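Sep 23, 2021

Hi Branwen, long one this month, so get yourself a coffee! 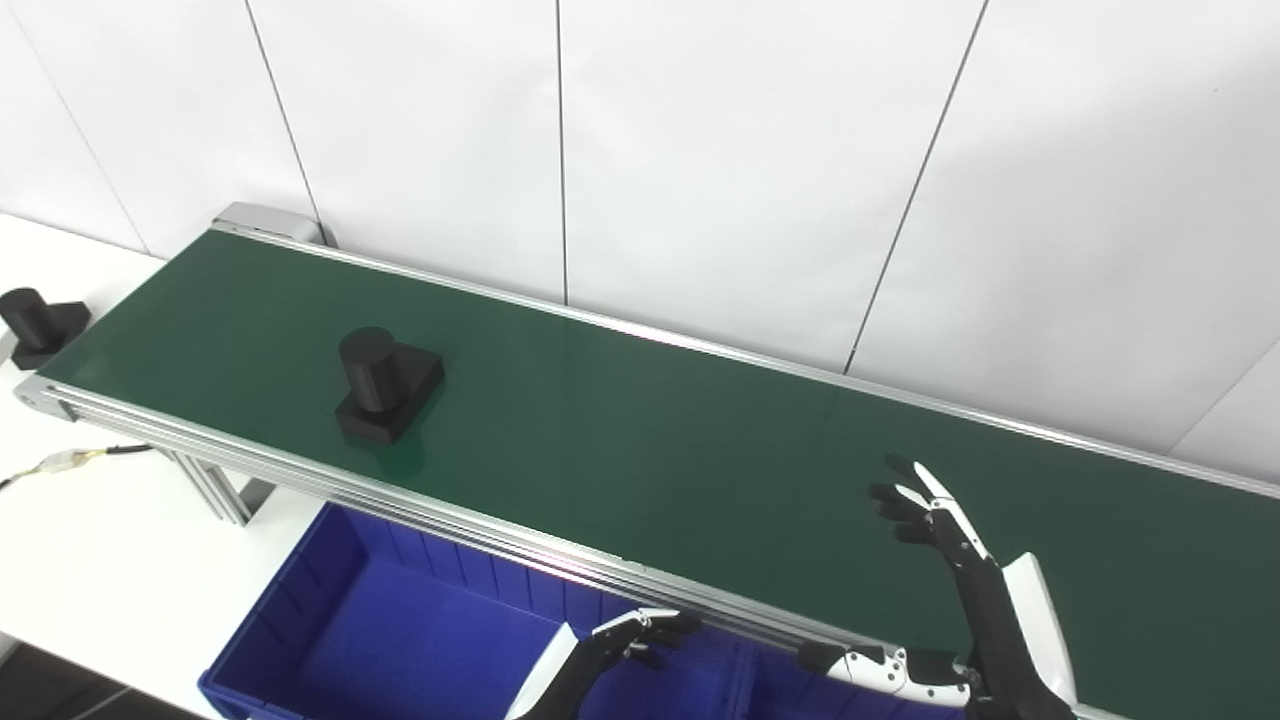 *Bench conveyor with one black piece on the belt, second one on the table by the end.*

The big headline is that the conveyor is on the bench at Garnthorpe and we're using it most days. I know the last report was mostly me grumbling about the wait for parts from Jolton (they did arrive, and they even sent the right feet this time), so it's a relief to write about something I can put my hand on.

**Getting it in place**

Ieuan and I spent a whole afternoon deciding where it should go. My drawing had it out in the middle of the room, which looked great on paper and was a pain in real life because you had to walk all the way round it to get to the sink. So it's up against the wall now, with white table left clear at one end for loading. We lost a bit of reach on the far side but I don't miss it. If you remember the plan I sent in the spring, ignore page two completely.

I went for the green belt over the cheaper one Powell quoted. It wipes down nicely and black parts stand out well enough against it, although it does pick up a shine from the ceiling lights, and that's annoying when you're trying to see where a part is sitting. I'd like to try a matte belt at some point. Not urgent, and I haven't put it in the budget below.

**The test pieces**

We settled on a simple shape: a black cylinder standing on a thick square block. The cylinder is smaller than the block, so there's a ledge you can measure from, and Ziseck want to know how a top-heavy part behaves when the belt starts and stops. That was their question from the very beginning, and I'm pleased we can finally give them some answers!

We've done 58 runs so far out of the 300 we promised. I know that sounds low. Most of the first two weeks went on getting the start-up gentle enough, and I didn't want to count runs I'd only have to throw away later. At low speed the piece stays where you put it. At the higher setting it creeps backward on a hard start, and it turned a little on six of the runs, always when I'd set it down crooked to begin with. Nothing has fallen over yet. Ieuan thinks it will once we go faster, and I owe him lunch if he's right.

**Things that still bug me**

- The cable. It lies across the tabletop and goes off toward the underside of the conveyor, right where you want to rest your elbow. I've asked for clips and a bit of trunking.
- Placing pieces by hand. I'm good at it by now and Ieuan is better, but we don't put them down the same way twice. A simple corner stop would sort this out and I've sketched one.
- The room gets stuffy after lunch. Probably not your department, but I'm mentioning it anyway.

**Money**

We're 10 percent under on equipment, mainly thanks to the secondhand rails (very happy with those, you'd never guess). I'd like to move what's left over to the bench fittings, meaning the trunking, the corner stop and a decent lamp we can angle away from the belt. Can you let me know if that needs a form or if a yes by email is enough? Last time it was a form, and then it was a different form.

**What's next**

The rest of the low-speed runs first, then the faster ones, and I'm hoping to have the full set finished in November. Ziseck have asked for an early look at the numbers and I'd rather send them something scruffy now than something lovely at Christmas, so unless you object they'll get the table from me next week, with you copied in.

You're welcome to come and see it whenever you like. Text Ieuan first if you're driving, he has the parking pass.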